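Progress report, September — cloth handling examples, Cekunthorpe site

We have recorded 130 of the 200 examples agreed for this stage. All of them were made by people using the hand-held grippers, one in each hand. Kristóf Dobos checks each recording before it goes into the training set, and 8 had to be thrown out for poor tracking.

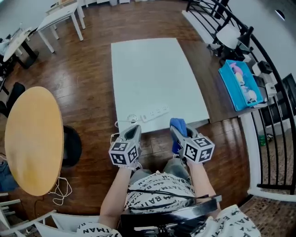 The remaining examples should be finished within four weeks. Judit Borbély has rewritten the instructions for new operators — the old ones were unclear on how to start and end a take. Spending is within budget. We would like to discuss storage costs at the next call.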